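Week 6 notes: Why your computer waits (the memory hierarchy)

Intro to How Computers Work, September 2020
Notes by Nafula Obura, with the library example borrowed from Hamisi Magesa's old handout

Before you read: have last week's notes on clock cycles next to you. You don't need any math beyond multiplying and dividing for this one.

I love this week! It's the one where people start looking at their own machines differently, and the questions after class get really good. Last week we left the processor happily adding numbers, one after another, several billion times a second, and we never asked where the numbers came from. Somebody in the second row did ask, and I said "next week," so let's get to it.

The library on your desk

Imagine you're writing a paper in a big library. The book you have open in front of you takes no time to check, you just move your eyes. The pile on your desk takes a few seconds. The shelves across the room take a minute or two. And then there's the storage building on the other side of town, where you fill in a slip and come back tomorrow.

You can't keep every book open in front of you, because desks are only so big. So you keep the ones you're using close by, and when the desk fills up you send something back. That's all a memory hierarchy is. Everything else this week is detail (wonderful detail, but detail).

The levels, from closest to farthest:

Registers. These are inside the processor, right beside the parts that do arithmetic. There are very few of them that your program can name. This is the book that's open.

Cache. Also on the processor chip in modern machines, and usually split into levels called L1, L2 and L3. L1 is tiny and very quick. L3 is much bigger and a good deal slower, and often shared between cores. This is the pile on the desk.

Main memory, or RAM. Big enough to hold the programs you have open and the data they're working on. A trip here can cost the processor hundreds of cycles. These are the shelves across the room.

Storage. Solid-state drives and hard disks. Slow next to everything above, but it keeps its contents with the power off. This is the building across town.

When I first learned this I was shocked by the gap between L1 and RAM. If reading from L1 took you one second, reading from RAM would take you a minute or more. A processor that had to go to RAM for every single number would spend nearly all of its life standing around.

Why it works at all: locality

So why doesn't it spend its life standing around? Programs are creatures of habit, and there are two habits that matter.

Temporal locality: if you used something just now, you'll probably use it again soon. Think of the counter in a loop. It gets read and written every time around.

Spatial locality: if you used something just now, you'll probably want its neighbor soon. Think of walking along a list from the first item to the last.

The cache takes advantage of both. It keeps recent things, which takes care of the first habit. And when it fetches something it never fetches just that one thing - it brings a whole block of neighbors along, called a cache line. On most desktop processors a line is 64 bytes. If your numbers take up 4 bytes each, one trip to RAM gives you 16 of them. You pay for the first and the other 15 are waiting for you when you get there. I still think this is one of the nicest ideas in the whole field.

When the thing you want is in the cache, we call it a hit. When it isn't, we call it a miss. Write those two words down, we'll use them all the time.

Working out the average

Suppose a hit costs 4 cycles and a miss costs 200 extra cycles on top of that. If one access in ten misses, the average access costs

4 + (0.10 x 200) = 24 cycles

Now suppose we improve things so that only one in a hundred misses:

4 + (0.01 x 200) = 6 cycles

Look at that! Going from 90 percent hits to 99 percent hits sounds like a small polish, and it made memory four times faster on average. Students nearly always want to work on the hit time first. Look at the miss rate first. Zerrin Yüksel made this point in her guest talk last year with a much better drawing than mine, and I'll try to get a copy of it for the course page.

Rows and columns

This is the demo we ran in class, on the little program Heriberto Palomino wrote (it's called Rekunell, and it's in the shared folder). It makes a square table of numbers, 2,914 on each side, and adds them all up in two ways.

The first way goes along row one, then along row two, and so on. The second way goes down column one, then down column two. Same table, same numbers, same total at the end. The language we're using stores a table row by row, so the first way walks straight through memory and uses every number in every cache line. The second way grabs one number from a line, jumps a whole row ahead, grabs one from another line, and keeps jumping. By the time it comes back for the neighbor, that line may well have been thrown out of the smaller caches to make room.

Please run it at home. Your times will be different from mine, and that's part of the fun! Run each version several times and use the middle result, and close your browser first if you can stand to.

A few of you got nearly the same time for both. Two likely reasons: either your table was small enough to fit in cache, or the compiler noticed what you were doing and swapped the loops for you. Turn optimization off and try again.

Throughput and latency

These two get mixed up constantly, so let's slow down.

Latency is how long you wait for one thing. Throughput (people also say bandwidth when they're talking about memory) is how many things arrive per second once they start coming. A truck full of books has terrific throughput and awful latency. A friend sprinting over with one book is the opposite. 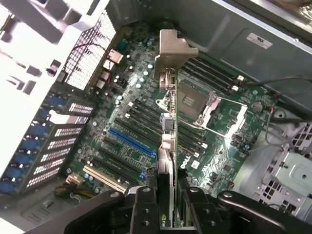 Most processors for everyday work are built to fight latency. They have big caches, and they guess ahead at what you'll want next. Graphics processors mostly take the other road. They keep a huge number of small jobs in flight, and when one group is stuck waiting on memory they switch to another group that's ready. Each single job may wait a long time, but the arithmetic units stay busy, and for the right kind of work the total finished per second is enormous.

The right kind of work means lots of similar, mostly independent pieces. Coloring the dots on a screen is like that. So is multiplying big tables of numbers. Following a long chain where each step needs the answer from the step before is a poor fit, and extra arithmetic units won't help you much there.

Notice that locality still matters on a graphics processor. When neighboring jobs ask for neighboring addresses, the hardware can bundle the requests together. When they ask for addresses scattered all over, it can't, and things crawl. It's the rows and columns again!

Words to know for the quiz

Register, cache, cache line, hit, miss, miss rate, temporal locality, spatial locality, latency, throughput.

Practice for next time

1. A hit costs 3 cycles and a miss adds 100. What's the average cost if 5 percent of accesses miss? What if 2 percent do?

2. Your list holds numbers that are 8 bytes each. How many fit in one 64-byte line? If you read only every eighth number, how much of each line goes to waste?

3. Find something outside of computing that works like a cache. A kitchen counter and a pantry is fine, but I've read that one many times, so surprise me. Say what counts as a miss and what gets thrown out when space runs short.

4. (Harder, and optional.) Change Rekunell so it adds up the table in small square tiles. Try a few tile sizes and plot the times. Gareth Mapplebeck's section did this one last year and the plots were gorgeous, with clear steps in a couple of them.

Reading: chapter 11 in the course book, up to the part on virtual memory. Skip the pages on write policies for now, we'll do them together in class. If the section on associativity loses you, read the worked example first and then go back to the explanation.

Bring your Rekunell times on paper or on your laptop. We'll put them all up on the board at the start and try to guess from the numbers how big everyone's caches are.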